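# Chapter 4. The Bread Basket

*Rasa Vasiliauskas*

In the first three chapters we laid the cloth, placed the knives and forks, and learned the order of the glasses. The table is now ready for food, and in most dining rooms the first food to arrive is bread. It comes before the guest has chosen anything from the menu. For this reason I give it a chapter of its own, although many books of service put it in one paragraph together with butter and salt.

When I started in the dining room of the Hotel Trandov, I was given the bread station for my first season. I was a little offended by this. The older waiters carried fish and opened wine, and I carried rolls. The house served 600 meals on a busy day in May, and every one of those guests had bread in front of them before they had anything else. After some weeks I noticed that guests who waited without bread looked at the kitchen door, and guests who had bread looked at each other. I have kept this small observation in my teaching notes until today.

In this chapter you will work with very few objects: one cloth, one basket, and one or two pieces of bread. The gray cloth used for practice should be familiar to you from Chapter 2. The basket is oval, woven, and reddish brown. The bread is of two types, a long pale roll with slanted cuts on its top and a round orange bun.
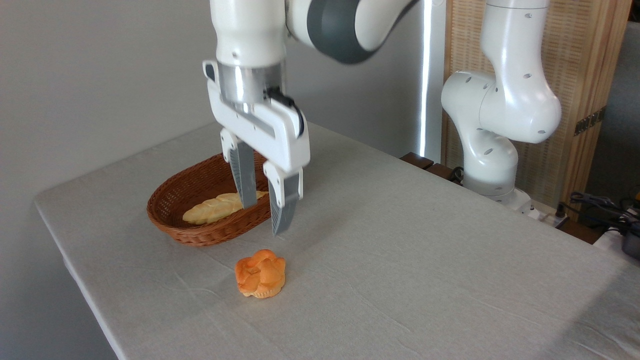

The choice of the basket comes before the choice of the bread. A basket which is too large makes a good roll look forgotten, and a basket which is too small will drop its crumbs on the cloth each time a hand goes in. For a table of two I prefer a low oval one. It takes a long roll without bending it, and it can stand between the glasses and the flowers where a round basket of the same capacity would not fit. The rim should be smooth enough that you can pass one finger along it without catching the skin. Check this at the beginning of every shift, with your own finger, also when the basket is new.

Woven baskets have one weakness, and it is cleaning. Crumbs go down between the strands and stay there. At the Hedley School, where I taught the evening course, we turned every basket over at the end of service, knocked it three times on the palm of the hand, and then used a dry brush from the inside to the outside. We did not put them in the dishwasher. A student once did so with the whole shelf, and for the rest of the term we served bread on plates.

### The place of each piece

A piece of bread on the table has one of three places: in the basket, on the side plate, or in the hand of the person who is serving or eating it. The bare cloth is not one of these places during service. While you are setting up and practicing, you may put a bun directly on the cloth, in front of the basket, and move it in from there. With guests at the table you may not.

For the first exercise, begin with the long roll already in the basket and the bun on the cloth. Hold the bun from above, by its sides, with light pressure. Lift it only as high as the rim requires, and then a little more. Beginners usually lift too high, and the movement becomes a performance. Bring it over the free part of the basket and lower it until you feel the bottom. Then open, and take your hand straight up. If you pull the hand to the side, you will take the roll with it.

Repeat this until you can do it while you listen to another person speaking. In a real dining room somebody will always be speaking to you. 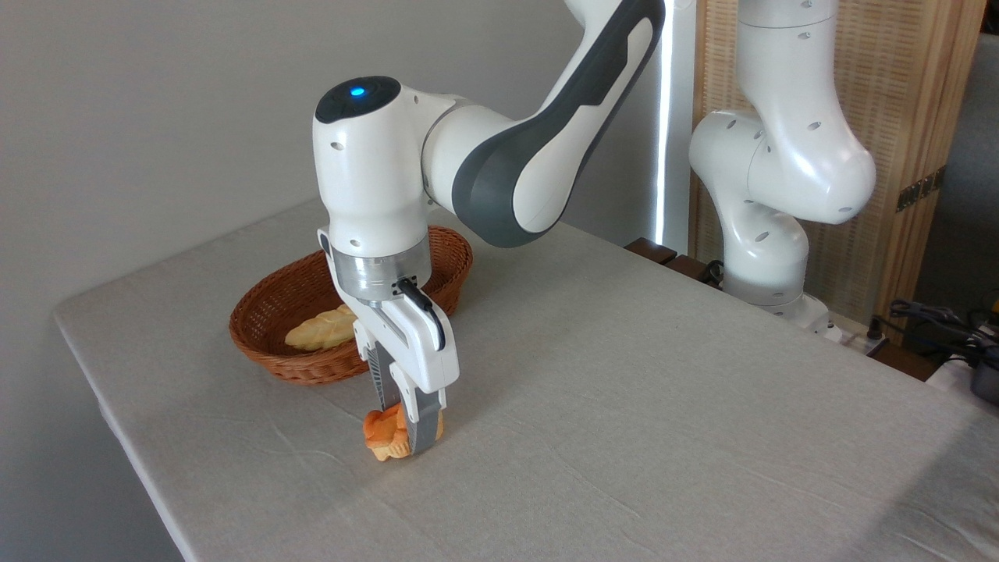 ### 4.1 Which bread, and how much

The bakery will send you what you order, so the person who orders must know the room. Write down each evening what came back from the tables, and do it separately for each type. A house with 200 guests does not simply need twice the bread of a house with 100, and the difference you will find only in your own notes.

The following words are used in the rest of the chapter:

- **Long roll:** a narrow bread for one or two persons, with cuts across the top.
- **Bun:** a short, soft bread which is served whole and is not sliced by the waiter.
- **First basket:** the bread brought before the order is taken.
- **Second basket:** any bread brought later, whether the guest has asked for it or you have offered it.

The first basket should hold at least two types. If one is pale and the other has a strong color, the guest can choose from a distance and does not need to touch both. Place the longer bread first, along the length of the basket, and the shorter bread beside it or at the end. In Section 4.2 we continue with the napkin inside the basket, how it is folded, and when it is better to leave it out.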